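**Long thin eggplants: salt or no salt?**

**Started by pradau_kitchen** | 21 March 2020

I've got time on my hands this weekend and want to settle something. Every cookbook I own tells you to slice eggplant, salt it, and let it drain for half an hour. Most of those books were written with the big globe type in mind. For the last couple of seasons I've mostly grown and bought the long slender ones, and I've quit salting them. My sister-in-law says that's why my eggplant is greasy. I don't think it is greasy.

This is the kind I mean, pale at one end and darker toward the other:
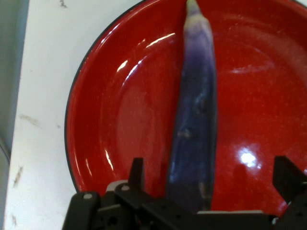
I cut them on the diagonal about as thick as my finger, toss them in a little oil, and roast at 425 until the edges go brown. Then vinegar, garlic and whatever herb is around. No salt until the end. I'd like to hear from people who have done it both ways with the thin kind, since I already know what everyone does with globes.

---

**Reply #1, skallon7**

Salt them. The bitterness argument is mostly out of date because the newer varieties aren't very bitter, but salting also pulls water out and collapses the flesh some, so it takes up less oil in the pan. That part has nothing to do with which type you have.

If you're roasting it matters less. If you're frying, you'll notice.

---

**Reply #2, dirt_under_nails**

I grow two long ones, Mallex and an older one a neighbor gave me with no name on it. Never salted either. Skin is thin, seeds are small if you pick on time. What makes them bitter is leaving them on the plant too long. Press with your thumb. If the dent stays, it's too old and you can salt it all day.

I pick every other day from late July until the nights get cold in September.

---

**Reply #3, pradau_kitchen**

> If you're frying, you'll notice.

I did wonder about that. I hardly ever fry. What oil and how hot?

---

**Reply #4, skallon7**

Peanut, 350 or a bit over, shallow pan. Don't crowd it. I weighed a batch once because I was having this same argument with someone at work. 542 grams of sliced eggplant both times, same farm stand, same day. The salted batch used noticeably less oil. I didn't write down the oil numbers, so take it for what it's worth.

---

**Reply #5, marchetti_st**

One batch each way isn't a test. Different pan temperature would do the same thing, and so would slicing one batch thinner. I'm not saying you're wrong, but I've microwaved slices on paper towels for a few minutes before frying and got the same result in a tenth of the time with no rinsing. Salting always leaves mine too salty no matter how well I rinse.

---

**Reply #6, skallon7**

You're using too much salt, then. A teaspoon for a pound, and wipe it, don't rinse. Rinsing puts the water right back.

---

**Reply #7, marchetti_st**

I've wiped. I've rinsed. I've used kosher and I've used table. We're going to disagree on this one.

---

**Reply #8, oldporch**

Different question while you're all here. How are you storing them? Mine get brown spots and go soft in the fridge within three or four days, whole, not cut. I had 810 grams of them last week and threw out almost half.

---

**Reply #9, dirt_under_nails**

Too cold. They don't like the fridge. Counter for two days, out of the sun, and cook them. If you have to refrigerate, put them on the top shelf toward the front, wrapped loosely in a paper towel. Keep them away from apples and bananas.

Leave the stem end on until you're ready to cook, too.

---

**Reply #10, pradau_kitchen**

Agree with the counter. I set them on a plate and use the softest first. I don't wash them until I'm going to cut them.
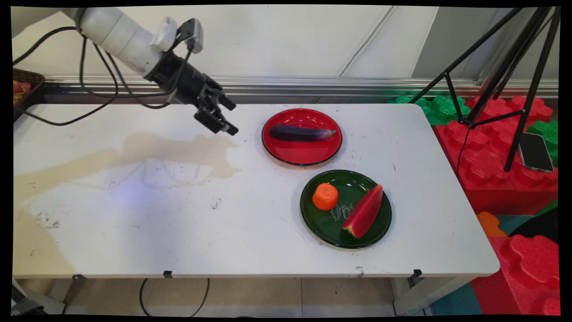
*Eggplant on the red plate.*

For the salt question, I'm going to do three batches next weekend, all roasted: plain, salted and wiped, and microwaved. Same tray so the oven can't be blamed. I'll weigh the oil this time.

---

**Reply #11, skallon7**

Do a fried batch too or it won't tell us anything. I said up front that roasting matters less.

---

**Reply #12, marchetti_st**

Same slice thickness for all of them, please. Use a mandoline if you have one.

---

**Reply #13, pradau_kitchen**

No mandoline. I have a knife and a ruler. I'll do one small fried round of each if I can get enough eggplant, the store has been hit or miss. Will post weights here.

---

**Reply #14, oldporch**

Moved mine out of the fridge this morning. Two already have spots so those are dinner. Roasting, no salt, sorry skallon.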